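Second report on the shared meals grant, covering January to the end of July

## Where we are

The grant pays for a weekly lunch at the Trastside hall and a smaller one at Gesotcombe. Both are running. Trastside opened in January as planned. Gesotcombe started later than we said in the application, as the kitchen there failed its first electrical check and the rewiring had to go out to quote twice.

Between the two sites we served 446 lunches in the period. The target was 700, which assumed both kitchens would be open from the start. Trastside on its own is slightly ahead of what we forecast for it. Gesotcombe seats 16 and has been full at most sittings, so the shortfall there comes from the missed weeks.

## Food and suppliers

We buy vegetables from the Besinlow growers' market and dry goods in bulk. Vegetable prices went up in spring and we moved to more soups and bean dishes. The Cáceres chickpea stew, from a recipe one of the cooks brought back from a stay there, is now on the menu every month. It costs less per plate than anything else we make and very little comes back uneaten.

Meat is down to one lunch a month at each site. Two people complained in the first few weeks and we have had no complaints about it recently. 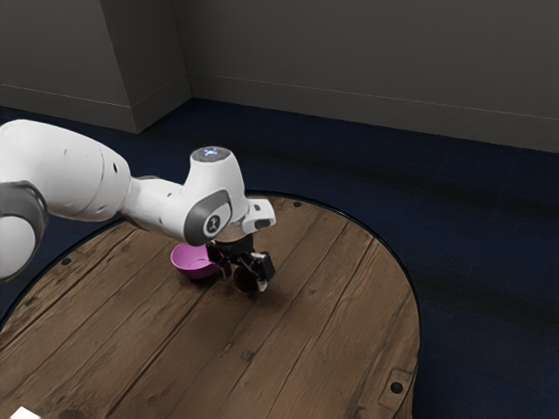 *Page last changed: 21/08/2024*

## Seating

Guests at Trastside asked for round tables in place of the long rows, and we agreed. People who come alone say they find it easier to join in. The round ones take up more floor, so we lost a few places by the door – we now run two sittings when bookings are high. Small bowls have replaced the deep plates for soup at both sites, and more guests now ask for seconds.

## Spending

Food and rent are within budget. Transport is over by $200, all of it from extra trips between the sites while the Gesotcombe kitchen was closed. We would like to cover this from the equipment line, which is underspent, and need your written approval to do so.

## Next period

- Gesotcombe: add a second sitting if the hall can give us the extra hour.
- Trastside: replace the large refrigerator. The door seal has been repaired and is leaking again.
- Both sites: move bookings to one phone number. At present people ring the wrong hall and their names get lost.
- Guest survey: short paper form, large print, results with the next report.

Receipts and the attendance sheets are in the shared folder. The Gesotcombe sheet for the first two weeks was filled in by hand and is still being typed up.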